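Trulonden opens its chore trials to small shops and households

Halás, May — Trulonden, a young company which develops software for robot arms, today published the first results of its chore trials and invited shops and households to propose tasks for the second round. The company wanted to answer a simple question: can a machine already tidy a shelf, sort a drawer or lay a counter before opening time?

The answer for the moment is "sometimes, and slowly". During the first round the arm made 1390 attempts at 28 tasks. Two of these tasks, closing a drawer and pushing small goods to one side of a counter, are now reliable enough to be shown to customers. Folding towels is not, and the company does not plan to offer it this year.

"We receive many letters from people who want a robot for the kitchen," said Natália Danko, head of trials at Trulonden. "I must write them back that it is too early. A kitchen is changed every hour, and our arm still likes when things stay in their place." 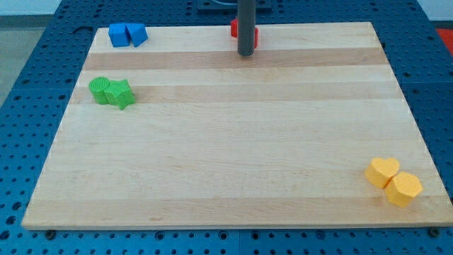

Sorting remains the task on which Trulonden spends most of its time. A shopkeeper who puts stock in order does it almost without looking, but for the arm each item is a separate decision. The team therefore practises with plain blocks before it goes to real goods. On the wooden board the blue pair stands at one corner, a green cylinder touches a green star, and a yellow heart is next to a yellow hexagon, while the arm has only a straight grey rod to work with. A rod can push but it cannot lift, and for many shelf jobs pushing is enough.

The software, called Drisel, accepts instructions in normal sentences. Matúš Havlíček, who runs the household goods shop Festness, tried it on a Sunday when his shop was closed. "It moved my soap boxes correctly, but I would be faster," he said. "I would take it for the evening, when I am tired."

Proposals for the second round are open to all. Trulonden will pay each selected shop or household 200 euros for its time.

Press contact: Yichen Wan, Trulonden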